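Forced drying

Forced drying is a method used by property restoration firms to remove water from walls, floors and ceilings after a leak or flood. It relies on fans, dehumidifiers and sometimes heated air, run continuously until the building materials reach an agreed moisture level. The trade presents it as a settled science. The evidence for many of its claims is thinner than the brochures suggest.

Method

Standing water is pumped or vacuumed out first. Carpets may be lifted, skirting boards taken off and small holes drilled near the base of plasterboard walls so that air can be pushed into the cavity. Dehumidifiers then draw moisture from the room air, while fans keep that air moving across wet surfaces. A technician takes readings with a pin meter or a probe, usually once a day, and the machines are moved as the figures change.

A typical domestic job is quoted at 14 days. Solid masonry can take far longer, and a quote given before the walls have been opened up is little more than a guess.

Claims and criticism

Firms often state that mould will appear within 2 days unless drying begins at once. Mould growth depends on temperature, on the material and on how wet it stays, and a fixed deadline ignores all three. The deadline does, however, encourage owners to sign a contract before getting a second price.

The building surveyor Tomás Breathnach has argued that many jobs are run by the calendar, with equipment left in place until the hire period ends whether or not the readings call for it. His survey of claims in the town of Julton found machines still running in rooms that had already met their target. The survey was small, and restoration firms disputed how the rooms had been chosen.

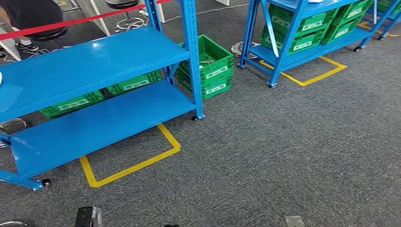 Blue metal shelving on casters, with green plastic crates lying on the carpet.

Meter readings are another weak point. Pin meters are calibrated for timber, and the numbers they give in brick, plaster or concrete are only comparative. Salts left behind by old damp can push a reading up in a wall that is nearly dry. Certificates of dryness seldom mention this, and some give a single figure for a whole floor.

Costs

Charges are normally made per machine per day, which gives the contractor no reason to finish early. Bills of up to £1500 for a single room have been reported, often without the electricity, which the owner pays. The contractor Workness introduced a fixed price one November and dropped it after 18 months, saying that older houses made it unworkable. Its rival Marko kept daily rates throughout.

Alternatives

Open windows and ordinary heating will dry many rooms in mild weather, though slowly. Timothée Roussel, a writer on old buildings, favours this for lime plaster and warns that fast drying can cause cracking. His advice rests mostly on his own repair work — it has not been tested against forced drying under matched conditions. Neither, for the most part, have the trade's own methods.

See also: Rising damp; Loss adjuster; Moisture meter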